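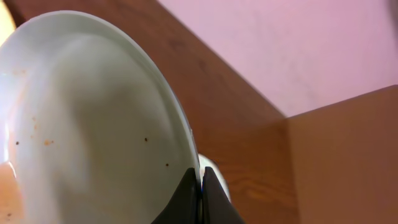

I've been nagging the Skultow kitchen group for months to do something about the dishes, so you can imagine how pleased I was when Kianoush Zamani called to say the Plulell hall is finally getting a proper dish night! It starts in October, right after the shared supper, and runs until the last plate is back on the shelf.

If you've eaten there lately, you know the trouble. You pull a white plate off the stack and there's a dot of something brown on it, or an orange patch of last month's sauce that went through the sink and came out the other side. I've scraped at a few of those with my thumbnail (sorry, Mom). The hall owns 1658 pieces of tableware if you include the saucers, and most suppers end with a big pile and two tired people.

The new plan is pretty simple. Scrape first, then soak for 30 minutes while everybody has coffee, then wash. Three sinks will be going at once – one for plates, one for glasses, one for the pans – and anything with a spot on it goes back in the water. Ehsan Kermani is running the plate sink and he's already warned me he checks both sides. "Tomato is the worst," he told me. "People rinse it and think they're done. You've got to get at it before it dries."

I asked whether we could just buy new plates. Kianoush laughed and said the old white ones are fine, they only need a good scrub, and I guess she's right. They've lasted longer than the carpet.

Dish night starts at 7:30 p.m. at the hall on Wendt Street. Bring a towel, and an apron if you have one. There'll be pie for anyone who stays to dry.

3 comments | 30 shares

Contact the Skultow newsroom | © Skultow Local News | Back to top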